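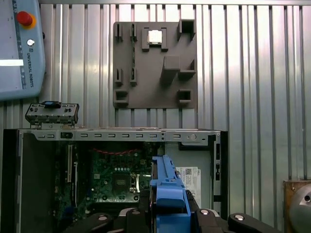

# Folport bought Kokton, and I'm not clapping yet

1 April 2019

I checked the date on the press release twice before writing this. It's real. Folport, which most of you know as the people who sell hosted backup to mid-size companies, has acquired Kokton, the three-year-old outfit behind the small container-only Linux distribution that I run on far too many machines. The announcement talks about a "shared vision" and "doubling down on community." I have read that paragraph in other announcements, and I remember what happened to those projects.

So let me go through what was promised and what I think of it.

## "Kokton will remain fully open source"

Fine. The code is under a license that can't be taken back, so this promise costs Folport very little. What I want to know is whether the update servers stay open. A self-updating operating system without its update channel is a tarball. The FAQ says public channels will continue "for the foreseeable future," and I've never met anyone who could tell me how long that is.

I asked Gordon Tremblay, who maintained the release tooling until January and still hangs around the mailing list. He told me the signing keys moved to Folport's infrastructure before the deal was public. He didn't seem upset by it. I am, a little. You'd think a key handover would get a line in the changelog.

## "The same team, with more resources"

The repository has 3,835 closed issues, and if you sort them by who did the closing, it's mostly the same handful of names. Noura Majali wrote nearly all of the rollback logic. Wai-kit Pan owns the network stack whether he wants to or not. If those two stay, I'll believe the rest. If they post a thoughtful farewell in six months, I'm gone as well.

More resources would be welcome, to be fair. There are 15 bugs tagged as blocking the next stable release, and the oldest has been open for longer than I've had my current job. It's the one where a node comes back from an update with the wrong hostname and then refuses to join the cluster. I hit it twice last winter. The workaround is still a comment from Bilal Sabbagh with a shell script in it that begins "please don't run this in production." Everybody runs it in production. 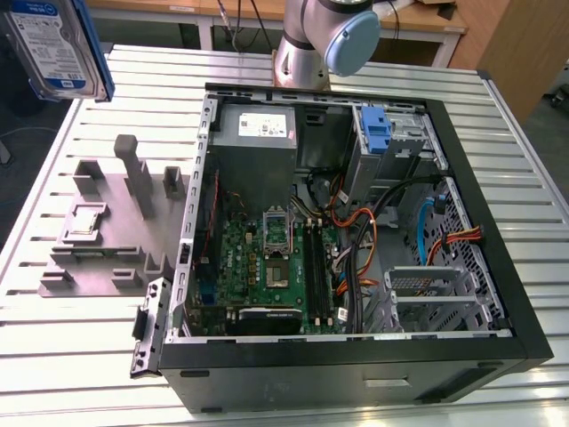 *An open Dell tower on the bench.*

## "Secure by default, updated automatically"

I like automatic updates. I was an early pain in the neck about them at work. But the pitch has always leaned on the idea that you can trust whoever pushes the button, and now the button belongs to a company that has to show its investors something for the money. Folport already ships an agent called Mameck with its backup product. Mameck phones home with package lists. The FAQ has one sentence on telemetry in Kokton, and it says there are "no current plans." Okay. Put it in writing somewhere with a version number and I'll stop asking.

The security argument itself holds up better than I expected, I'll give them that. A read-only root with two partitions that swap on reboot is simple enough that I can explain it to my manager, and I've had far fewer ugly surprises with it than with the pile of hand-patched servers it replaced. My old spreadsheet for those had 3,184 rows of packages across the fleet. The current one is short enough to read over lunch.

## What I'm doing about it

Nothing dramatic. I've mirrored the stable channel to a box of my own and pinned everything to the last release signed before the handover. Mirroring took an evening, most of it spent finding out that the metadata format isn't documented past the second version. If you want to do the same, read the source of the update client and skip the wiki, which describes a server that hasn't existed for a while.
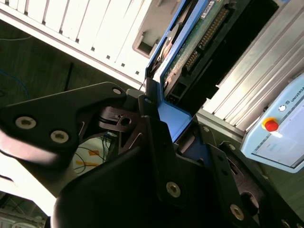 I also looked at Wattanapong, the fork that appeared a few hours after the news. It has a logo, a chat room and some 2,580 stars, and when I checked it had exactly one commit, which changed the name in the readme. Mwangi Kombo is supposedly going to lead it. He knows the code, so I wouldn't write it off, but a star is not a maintainer and I'm not moving a cluster onto a readme.

The next stable release is the thing to watch. If it comes out on the usual schedule, with the hostname bug fixed and no new daemon in the process list, I'll unpin and say so in a post. I'll be diffing the image either way. Comments are open, and if you work at Folport and can tell me where those keys live, my email is in the sidebar.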